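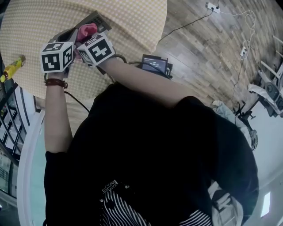
Round table, person in black short-sleeved shirt holding a pink cloth. 

KORKSIDE HALL, SHARED ROOMS
Walk-through checklist with comments
Checked by: Yaw Amegashie
Date: 3/7/19
Marks used: OK / FIX / NOT CONVINCED

1. Front door and ramp
Door closes on its own: OK
Ramp surface: NOT CONVINCED
The grip strip was supposed to be replaced last June. Someone has signed for it. What I found is the old strip with new screws in it. New screws do not make a worn strip less worn. I would like to see the invoice from Carnwood before I tick this one.

2. Hallway
Clear width along full length: FIX
Two stacks of chairs outside the kitchen again. The last sheet says "moved same day." Maybe they were. They are back.
Floor mat lies flat: FIX
One corner curls. Tape has been tried and the tape has also curled.

3. Exit signs and emergency lights
Signs lit: OK
Lights come on with test key: FIX
Tested all 8. The one over the back stairs came on and faded out well before the 60 minutes it is meant to last. The log says it passed every month, in the same pen and the same handwriting, with the same little check mark. I am not accusing anyone. I am saying I would test it again with a watch, and write down the time it went out.

4. Extinguishers
Gauge in the green: OK
Pin and seal in place: OK
Tag up to date: NOT CONVINCED
The Yakubu tags are all dated correctly, but the kitchen one is tied to the wrong extinguisher. Serial numbers don't match. Either the tags got swapped or one unit was never looked at. Call them and ask which.
Nothing stored in front: FIX
Mop bucket.

5. Kitchen
Stove shutoff labeled: OK
Hot water at tap: FIX
Far too hot for a sink that children use. I was told the mixing valve was "adjusted." Adjusted to what? There is no reading before or after. Put a thermometer on it and write the number in the log.
Fridge temperature sheet filled in: NOT CONVINCED
Every entry for five weeks is the same to the decimal. I have never met a fridge that steady.
First aid box: FIX
No burn dressings. Plenty of triangular bandages, for some reason.

6. Tables and seating
Round tables, legs tight: FIX
Leaned on each one with both arms out, which is how people sit at them. One tips. The bolt is tight but the plate under the top has pulled away from the wood on one side, so tightening it again will do nothing. Take it out of use until the plate is refitted.
Edges smooth: OK
Folding tables, locks hold: FIX
One lock slips if you bump it with a knee. Marked with tape. Please don't use the tape as proof that it has been repaired.
Chairs: OK
Apart from where they are kept, see item 2.

7. Outlets and cords
Covers in place: OK
Extension cords: NOT CONVINCED
The rule on the wall says none are to be used permanently. The one behind the piano has been painted over along with the baseboard. I call that permanent.
Heater in small room: FIX
The Rukell heater has a cut-out that is supposed to trip when it's tipped. I tipped it. It kept running. The sticker on the back says it was tested, and gives no initials.

8. Restrooms
Pull cord reaches the floor: FIX
Tied up in a knot again, nearly at shoulder height. Anyone who has fallen won't reach it. Untied it myself and put a note on the wall.
Lock opens from outside: OK
Tried it with a coin.

Follow-up
Items 3, 5 (hot water) and 7 (heater) first. Heater unplugged and put in the locked closet; leave it there. I will not accept "done" in the margin for any of these. Write what was done, who did it, and what the reading was.

Next walk-through in June. I will bring my own thermometer.

Y. Amegashie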